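Subject: Re: merle x merle, hidden carriers in the Zanura line

> The November litter from the Zanura line had 9 pups, 3 of them
> mostly white. Both parents are registered as solid. Kamstead kennel
> says neither one is merle. Should I test the rest before they are
> placed, or is the color on the papers good enough?

The papers record what the registrar was told. A cryptic merle has a short insertion at the M locus and can look solid for life, so a solid entry does not rule it out. Recessive red hides it as well, whatever the length.

White by itself does not settle the question either. Piebald at the S locus gives mostly white pups with no merle involved, and the two can occur in the same litter. Look at the lab reports before you look at the coats.

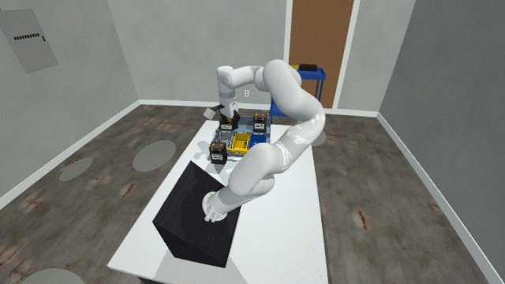 Which test should be ordered for the parents?

The fragment-length test for M, on both parents, with S added to the same order. A present/absent result is of little use, as it will not separate cryptic from classic. Zusteck reports the length in base pairs and flags mosaics. Turnaround was two weeks the last time I used them.

If both parents come back m/m, stop there and treat it as a piebald matter. If either one carries a longer allele, test all the pups and book a BAER hearing test for the white ones. I would do the BAER in any case, as piebald carries its own deafness risk.

Hold the registration forms until the results are in. The Sepúlveda registry will amend a color entry, but they want the lab report attached and they are slow.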